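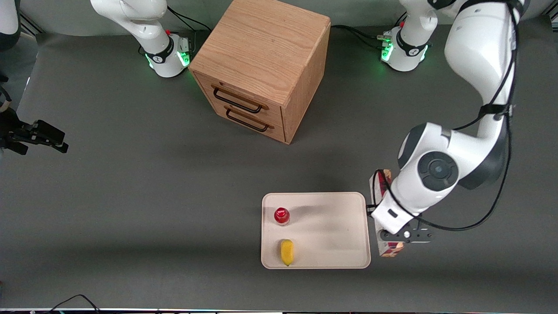
Firkwood reckons the arms are already good enough and that the rest is software. I don't agree, and I've spent enough evenings rewriting grasp code to have an opinion. Putting a lemon on a tray is a solved problem if you pick the lemon, the tray and the lighting. Putting away the shopping is a different job, and most of the difference is in things that never get a line in the results table.

Firkwood
That is close to what I said in the other thread, so I'll stand by it. Seven joints, a parallel gripper and a wrist camera will cover most of what a person does one-handed in a kitchen. I can drive a pair of arms by hand through a leader rig and clear a table, open drawers, put small boxes away. If I can do it through the hardware, the hardware isn't the limit.

gantry_mo
You can do it slowly, and you can do it because you know what the object weighs before you touch it. I would like to see your time per item.

Firkwood
21 seconds per item, mixed small groceries, tabletop to tray or drawer. My partner does the same by hand in well under half that. I never claimed parity on speed. If it runs while I'm at work, I don't care how long it takes.

Danum
You care if it stops on the fourth item and sits there until you get home. Speed is the wrong number to argue over. What you want is the mean number of items between interventions.

We run a kitting cell on the shop floor. Two arms, parallel jaws, small cartons and bottles into shallow trays. Last September we logged 3543 picks and 326 of them needed somebody to walk over. A rate like that sounds tolerable until you do the sum: it is one call-out for every ten or eleven picks. The person who was supposed to be freed up for other work spent the shift within arm's reach of the reset button.

gantry_mo
What were the faults, broken down?

Danum
In order of frequency:

Carton gripped off centre and rotated in the jaws, then fouled the tray rim on the way down.
Round item rolled after release.
Tall bottle knocked over by the wrist housing while the arm was reaching for its neighbour.
Depth error on clear plastic.
Cable snag. Few of these, but each one cost more time than all the others because you have to re-home the arm.

Grip force was hardly ever the cause. We set it once per product and left it.

Dalia Grigaitė
The first and third of those are planning faults, surely? The planner should hold a collision model of the wrist as well as the fingers. Ours does, and knocked neighbours stopped being a problem once we added a margin of 9 mm.

Danum
It holds one. The trouble is that the bottle isn't where the model says it is, because the previous item nudged it and nothing looked again. You can re-scan after every placement, and then you're back to the speed argument. A margin also costs you packing density, and a customer who ordered full trays will notice.

Dalia Grigaitė
Fair point on density. For a household I don't think it matters. Nobody packs a fruit bowl to tolerance.

Firkwood
This is my point as well. Shop-floor people judge the home by shop-floor standards. If the bottle ends up two centimetres to the left, that's still a tidy table.

pellworth
It cuts the other way too. On the shop floor the cartons arrive in one size. At home you get a carton, a lemon, a glass bottle, a bag of salad with no shape at all, and a drawer that sticks in damp weather. I've fitted kitchens for long enough to tell you that no two drawers in the same run pull the same.

Slim bar handles are the easy case, by the way. A jaw can get round a bar. Try a recessed finger pull or a push-to-open front and see how far a two-finger gripper takes you.

gantry_mo
Drawers are worth a thread of their own. Straight-line pull, decent runner, bar handle: fine. Most of the failures I see are the arm pulling slightly off the axis of the runner. The drawer racks, the motor current goes up, and the controller decides it has hit something and stops. Compliance control deals with it if your arm has torque sensing. If it hasn't, you are tuning a threshold by hand for every drawer in the house.

Closing is worse than opening in one respect. You push with the outside of the closed fingers, near the centre if you can, and anything sticking up inside the drawer catches on the carcass. The arm can't see it because the wrist is in front of the opening.

Martinelli
Since we've got on to cameras, can I ask what people are using at the wrist? I have a small fixed-focus unit looking straight down between the fingers. It's good for the last few centimetres and not much use before that.

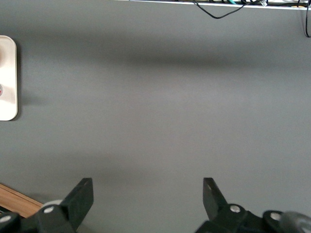

My difficulty is the handover between the two views. The overview camera gets me close, then the wrist camera takes over, and if the estimate is out by more than a finger's width the target is simply not in view. The policy then has a plain surface to work with and no clue which way to go. At present I lift, go back to the overview and start again. It works, but it looks daft and doubles the cycle on a bad pick.

Dalia Grigaitė
Don't go all the way back up. Raise the wrist until the fields overlap, run one detection, come down again. And put something on the table. A matt plain surface is kind to segmentation and hopeless for working out where you are. A few printed markers round the border cured most of it for us.

Firkwood
You can't put markers on somebody's worktop.

Dalia Grigaitė
No, but a worktop has a kettle and a bread bin and a tiled wall. Real kitchens have plenty of features. It's the bench that is bare.

Martinelli
Markers would be cheating for what I'm after, but I'll try the partial lift. Thanks.

pellworth
Has anyone here left one of these running in their own house with no one in the room? Not a demo, a normal afternoon.

Firkwood
Not unattended, no. I've been in the next room.

Danum
Then I think we have the answer for this year.

Firkwood
We have the answer for my house. I'd leave it alone with a tray and plastic bottles tomorrow. I wouldn't leave it with glass or with the hob on, and I'd want the cables run inside the links first.

gantry_mo
External cables are fine if you leave a proper service loop at each joint and strap it where the link doesn't twist. What gets people is the loop at the wrist. Too short and it pulls the connector at full rotation, too long and it finds a drawer handle.

Danum
Ours was too long. Shortened it and the snags went to nil, for what that's worth. The rolling fault we fixed with a tray that has a ribbed floor. No code at all.

Pandora
Coming at this as somebody who would buy one and not build one: I don't need it to do everything. If it put the shopping away except for the eggs I'd be quite happy. What would it cost to have two arms bolted to a table, and where does the table go? My kitchen is galley shaped and I can barely open the oven.

pellworth
The table question is the one I'd ask too. Fixed arms need the work brought to them, so somebody still has to carry the bags in and tip them out within reach. Put them on a mobile base and you lose stiffness and you've got a second thing to localise.

Dalia Grigaitė
A ceiling rail over the worktop is the layout I'd go for. It keeps the base off the surface and the arm parks out of the way. The fixing has to go into joists, though, and I don't know many landlords who'd sign that off.

Firkwood
I'll run a longer session with mixed items and log it Danum's way, items between interventions, with fault types. Same five categories plus drawers. Give me a couple of weeks.

Danum
Log the near misses as well. If you reach out to steady a bottle, that counts as an intervention.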